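Irkico Opens Up Its Bed-Folding Guide to Everyone, Free, Starting Today

TUSTTON, July 28, 2021 - I get to write this one myself, so forgive me if it sounds more like a letter than a press release. I'm Josefien Leemans, I run Irkico, and as of this morning our home folding guide, Visley, is free to download for anyone who owns a bed and a heap of knits they don't know what to do with.

We're a small company. We've been going into people's homes in Tustton and Ibarra for years now to help sort closets, linen shelves and those drawers that won't shut. Visley started as a few stapled sheets we left behind after a visit so people could keep going on their own. Then customers began photocopying it for their sisters and their neighbors, and one lady in Ibarra had it laminated (I was so proud!). It has grown to 14 pages, and I figured it was time to let it out of the house properly.

What's in it

The whole guide is built on one idea: do your folding on the bed. Tables are too small, floors are hard on the knees, and the couch is where folding goes to die. A bed is big and flat and at a decent height, and if you start on it in the morning you have a very good reason to be finished by night.

It's split into 4 parts. The first is clearing and smoothing, the second is knits, the third is quilts and blankets, and the last one is all the odd bits like pillowcases, baby cloths and that one fitted sheet we all roll into a ball and shove to the back. Yes, the fitted sheet gets two full pages. Els Stevens drew every fold by hand, and she drew that one over and over until her own husband could do it from the picture without asking her anything.

The knits section is my favorite and it's also the longest. Knits are the thing people ask us for help with most. They stretch, they slide, they pick up creases in places you'd never expect, and anything with a design on it comes out of the drawer with the design bent in half. Our advice is to lay the piece down flat over whatever is already on the bed, smooth it with your palms from the middle out, and only then start on the edges. Take up a small pinch of the fabric, a good thick one so you aren't hanging the whole weight off a couple of threads, and carry it over slowly. A brown knit with big suns on it, lying across polka dots next to a pale pink quilt, is my idea of a good place to begin.

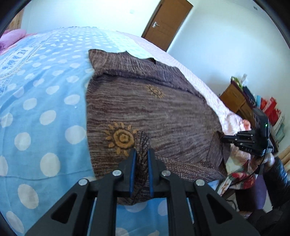 Why we're giving it away

The easy answer is that I like people having it. The longer one is that we tried it out first and the response kind of floored me. Earlier in July we sent Visley to everyone on our mailing list, and 629 people wrote back to tell us how it went. I read all of them! It took me most of a week and a lot of coffee.

Plenty of them had never folded a sweater the same way twice. Several wanted to argue about whether you hang cardigans (you don't, please don't). A man in Ibarra wrote me a page and a half about towels. And a whole bunch of people said they had the guide propped up against the headboard while they worked, so we went back and made the type bigger and moved every drawing to the top of its page. Small thing, but you try reading tiny print from the foot of a bed with your arms full.

"I was against the bigger type because it pushed us over the page count I'd promised the printer," says Yavuz Sarıgül, who handles our layout and printing. "Then I tried to fold my daughter's bedding from the old version and I gave in before I got to the pillowcases."

How long it takes

We tell people to set aside 20 minutes for one bed's worth. If you've got a whole winter's blankets to get through, do one bed's worth, put it away, and come back another day. Leave the rest in the closet where it was. Pulling it all out at once is how folks end up sleeping under a mountain of sweaters, and I speak from experience.

Order matters a bit too. Start with the knits while your hands are fresh, keep the folded ones toward the middle of the bed, and let the quilts wait at the side. Quilts are bulky but forgiving. You can fold a quilt half asleep. Find the stitched hem, match it to the hem on the other side, and after that it more or less goes where you send it. Prints and patterns make this easier, by the way, especially anything in rows, because you can see right away when you've gone crooked. Plain white is the hardest of the lot and I'd save it for last.

If your piece has a picture or a motif in the middle, fold so that it ends up on top and facing you. You'll find it quicker in the drawer, and it's nice to look at.

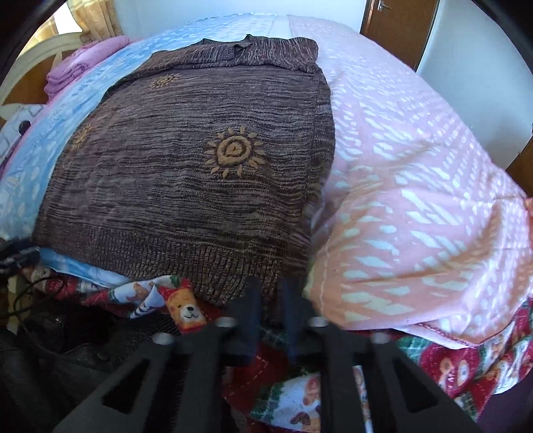

Brown knit with its suns facing up, and a pink quilt waiting its turn.

Where to get it

The download is on the Irkico website under "Visley," and you don't have to sign up for anything. If you'd like paper, stop by our shop in Tustton and we'll hand you a copy over the counter. Thijs Martens is in charge of the stack and he'll show you the fitted sheet if it's quiet. He's fast, so ask him to slow down.

Teachers, libraries and community groups are welcome to print as many as they want. All we ask is that you leave Els's name on the drawings. We've also had requests for a version in Spanish, and one is being worked on now. I don't have a date for it, so please don't hold me to one!

Home visits carry on as usual in Tustton and Ibarra, and nothing about the prices has changed.

About Irkico

Irkico is a home sorting and folding service based in Tustton. We help people with closets, linens, bedding and clothes, in their own homes and at their own speed. Visley is our home folding guide.

Press contact

Inger Zoëga answers press mail for us and can send you the full guide, single pages or Els's drawings in print size. She can also set up a call with me, though be warned, I'll probably be folding something while we talk.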